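4.2 Loading the utensil caddy

1. Place the Jedar caddy on a flat table, away from the hob.

2. Stand the long items upright first: spatula, slotted spoon, chopsticks. Handles may lean against the rim. 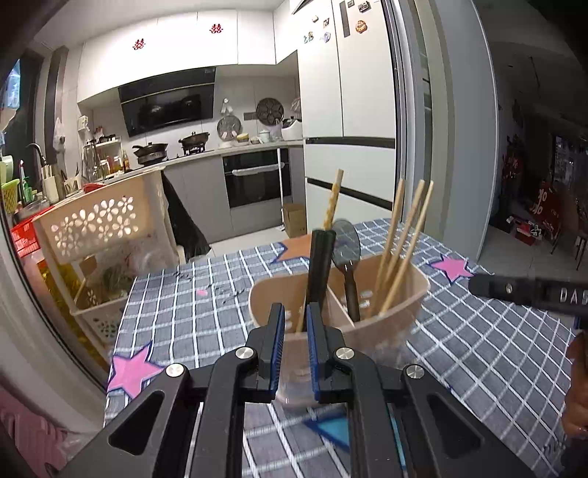
3. Keep the total length of any utensil under 232 mm — longer items raise the centre of gravity.

Caution: Do not load knives with the blade upwards.

4. To sort or clean, take everything out and lay it on the table. Group the spoons and chopsticks before reloading.
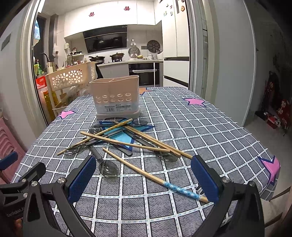 Fig. 5. Utensils laid out in front of the holder.

5. Wipe the compartments with a soft cloth and reload.

Note: Leave the ventilation holes clear.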